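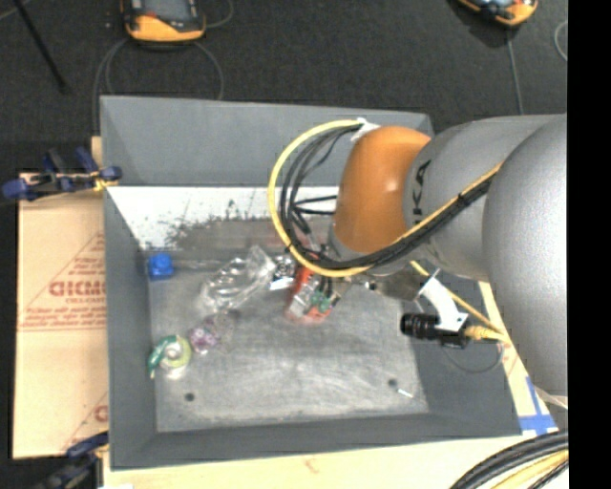
*Figure 7. Bin cell with the arm lowered over the test items. Cable loop at the wrist, side-mounted sensor on the white bracket.*

## 7. Gripper comparison in the bin cell

Sections 5 and 6 must be complete before this procedure is started: arm mounted and homed, controller on version 2 firmware, hand-eye calibration stored. The procedure compares two grippers, the Sorkov two-finger unit and the Painemal suction unit, on the same set of mixed items. Allow a full shift for both.

### 7.1 Secure the bin

1. Place the bin on the table with the narrow wall away from the arm.
2. Fit one clamp at each end of that wall and tighten by hand.
3. Push the bin toward the arm with moderate force. If it shifts, loosen both clamps, reseat the bin and repeat.
4. In the arm program, set the floor height to the value measured at the center of the bin. Do not use the nominal value from the drawing. A worn floor can differ from it by more than the approach tolerance.

> **Note.** Clamp handles must point out of the bin. A handle turned inward is not in the collision model and the planner will path through it.

### 7.2 Route the wrist cables

1. Set the arm to the service pose and engage the brake.
2. Lead the cables down the outside of the wrist in a single open loop. Tie the black bundle to the yellow cable at the top of the loop only.
3. Connect the sensor cable at the rear of the sensor. Turn the collar until it stops.
4. Release the brake and jog the last joint through its working range at 30 mm/s or less. Watch the loop during the whole movement.
5. If the loop goes tight at either end of the range, add slack and repeat step 4. If it touches the bin wall, shorten it.

> **Caution.** Keep both hands outside the bin while the brake is released. The lower cable run can catch on the wall and pull the connector sideways.

### 7.3 Load the test items

The reference set contains 21 items and is stored with the cell. It mixes rigid blocks, tape rolls, small wrapped goods and items in clear film. Film is included on purpose, as reflections along the folds are the most common cause of a false grasp point.

1. Check the set against the packing sheet.
2. Tip the items in from waist height. Do not arrange them.
3. Leave items that come to rest against a wall where they are. Wall picks are scored separately.
4. Clear loose scraps from the floor before the first run of each gripper.

### 7.4 Run the comparison

1. Fit the first gripper and load its tool file. Confirm mass and tool center point on the pendant.
2. Start the Brastent logger and enter the gripper name.
3. Start the pick program. The run stops by itself after 100 attempts.
4. Reload the bin each time the program asks for it, using the method in 7.3.
5. Save the log, change the gripper, and repeat from step 1. The wrist cables must be checked again as in 7.2 after each change.

Do not adjust grip force or vacuum level during a run. If a setting has to be changed, discard the log and restart.

### 7.5 Score the attempts

| Code | Meaning |
|---|---|
| P | Item lifted and released at the drop point |
| D | Item lifted, then dropped before the drop point |
| M | No item lifted |
| X | Two or more items lifted together |
| W | Stop caused by contact with a bin wall |

Enter W in addition to any other code that applies. More than three W entries in one run means the floor height or the bin position is wrong; return to 7.1.

### 7.6 Known issues

- **Error 354, sensor timeout.** Usually a loose collar at the sensor. Reseat the connector before replacing the cable.
- **Suction unit reports a hold on crumpled film with no item lifted.** The film seals for a moment and then leaks. Score as M. Kultari arm software has a hold delay setting; leave it at default for comparison runs.
- **Fingers stop short of flat items.** Measure the floor height again near the wall. Two readings that differ by more than 1 mm should be reported to Selvaraj Selvanayagam.

Logs go to Parveen Bhattacharjee with the tool file used for each run.

Section revised September 23, 2023 (K. Farooqui). Changes: W code added to 7.5, jog speed limit added to 7.2.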